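4. Where the Old Machines Go

4.1 How I ended up asking about closets

I didn't set out to study closets. My first plan was to look at how people in Grurside choose a new computer, and I had a nice tidy set of questions about price and screen size and all that. But in the very first home visit, the woman I was talking with opened a hall closet to get me a chair, and there were two old desktops on the floor in there with coats hanging down over them. I asked about them. We talked for an hour and never got back to my questions!

So I rewrote the survey. The new version went out to households in Grurside and Skivley, 3,446 of them, and asked one main thing: is there a computer in your home that no one has turned on in the past year? We got 1,215 usable answers back, which is better than I'd hoped for from a paper form with a stamp on it (Estíbaliz Figueroa, who ran the mailing, had told me to expect a lot less). The last form we counted was postmarked 10/30/18.

I should say what I mean by "usable." If someone ticked yes and then wrote "but my son uses it," I left it out. If someone ticked yes and wrote "I don't know if it works," I kept it in, and there were a lot of those. Not knowing is a big part of the story, I think, and I'll come back to it in 4.3.

4.2 Reasons people gave

The form had a blank box where people could tell us why they'd kept the thing. I read every one of those myself, twice, and the second time I did it out loud, which I recommend if you have an office with a door. The most common kind of answer was about what might still be on it. Photos, mostly. Tax papers too, and in one case a half-written novel that the owner said was "no good but mine." People talked about these files the way they talk about boxes in an attic — they hadn't looked in years, and they didn't want to be asked to choose.
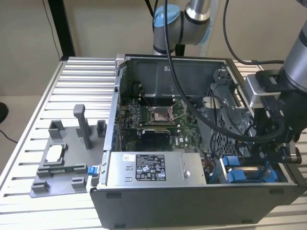 Figure 8. Inside of a desktop computer, side panel off, with no processor in the socket.

The next most common kind of answer was about parts. "Might need something out of it" came up again and again, in almost those words. I got curious about this and asked in the follow-up interviews whether anyone had ever gone back and taken a part out. A few had. Most laughed at me. One retired machinist in Skivley told me he'd been saving his for the power supply through two house moves, and he said it with real affection, so I don't want to make him sound silly. Keeping it let him feel ready for something.

Then there were the people who simply didn't know where to take it. This was much more of a Grurside answer than a Skivley one. Skivley has the Prirnum drop-off right by the bus station, and people there mentioned it by name without any prompting. In Grurside the nearest place is out past the Stöckli warehouse, it's open on Saturdays only, and you need a car. Several people had driven out, found the gate shut, and taken the computer home again. I don't think you can call that a storage habit. It's a bus problem.

4.3 Not knowing if it works

Back to those "I don't know" answers. In the interviews I started asking people what they would do if they found out for sure, one way or the other. If it worked, they'd keep it or give it to a relative. If it was dead, they'd get rid of it, easy. And yet hardly anyone had plugged it in to check! Estíbaliz thinks this is mostly about the hassle of finding a cable and a screen, and she may well be right. My own reading is that some of them liked leaving the question open. We still disagree on this, and the interview notes can be read either way.

We did a second round of visits in December, with a longer set of questions about cables, and I report on those in Section 5.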